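Ovside Rug Care – your questions

How often should I vacuum a patterned rug?
Once a week is enough in most rooms. Use suction only and keep the brush bar off the fringe.

Can I wash it at home?
Small cotton rugs up to 84 cm wide can go in the machine at 30 degrees. Wool should come to us. Pick up paper and other litter by hand before you vacuum.
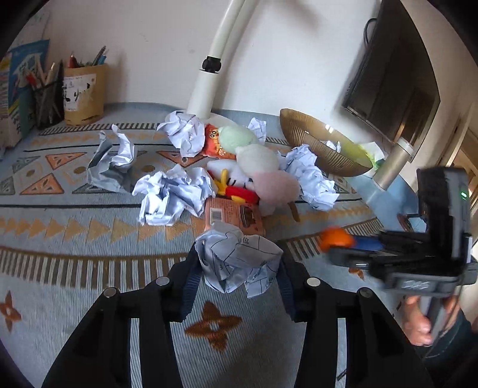 Do you collect?
Yes, within 5 miles of the Ledesma Road shop. Collection costs £3 per rug – please roll it with the pattern facing in.

How long does cleaning take?
Usually a week, longer in November. For repairs, ask for Soledad Godoy at the counter.

Page updated 2026-05-20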